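Floor Kits and the Size on the Label
Monday, January 8, 2018

Garden buildings are sold by their footprint, and the footprint printed on the label is rarely the one the buyer needs. I think the trade should change this, and the change would cost it almost nothing.

Take a small storage building listed as 8 x 6. Those figures might describe the outer edge of the roof, the outer face of the walls, the base frame, or the clear space inside. All four are in use. On the Vorkberg range the listed size is the roof. On the Ferkham range it is the base frame. A buyer comparing the two on price per square foot is comparing two different measurements, and the roof figure will always look better.

The difference matters most when the base goes down. A slab poured to the roof size sticks out past the walls on every side. Rain lands on that lip, sits there, and wicks into the bottom rail. A slab poured to the inside size leaves the frame hanging over the edge, and the anchors then have nothing to bite into. In November I went through 151 instruction sheets for sheds, bike stores and log stores. Only 17 gave the base frame size on the first page. Most of the others put it in a drawing near the end, after the paragraph telling the owner to prepare the base.
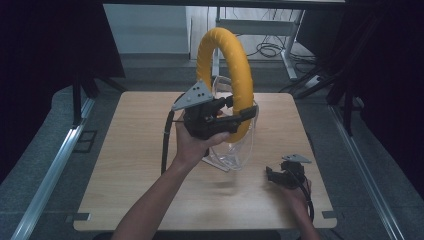
The usual defense is that buyers should read the whole sheet before they start. They should. But the base is often poured weeks before the building is delivered, and in many cases the sheet is inside the box. At that point the only number the buyer has is the one in the listing, and it is reasonable to build to it.

A second defense is that the sizes are nominal, like lumber. A 2 x 4 has not measured two inches by four for a long time, and people cope. The comparison is weak. Lumber sizes are nominal in a fixed way – the gap is the same at every yard, and anyone can look it up. Shed sizes have no such rule. Two products from one maker can differ in what they measure.

Floor kits make the problem worse. The Urkiston kit is listed as a match for any 8 x 6 building. It fits the ones sized by the base frame. Under one sized by the roof, the frame has to be trimmed, and the cut ends lose their factory treatment unless the owner brushes on more. The listing does not mention trimming.

My proposal is short. Every listing should lead with the base frame size, in inches, and say that it is the base frame size. Roof size should follow, for people who need to clear a fence, and then inside size. Door opening should be there too, as a mower that fits the floor may still not fit the door. Tang already prints all of these on a plain card taped to the outside of the carton. The card would be more useful online, before the sale, but the work of measuring has been done.

Until listings improve, buyers should ask for the base frame size in writing and hold off on the concrete until they have it. A gravel or paver base is a safer choice if the seller cannot answer, as it can be extended or cut back with a shovel. Leave the anchors until the walls are standing and the diagonals match.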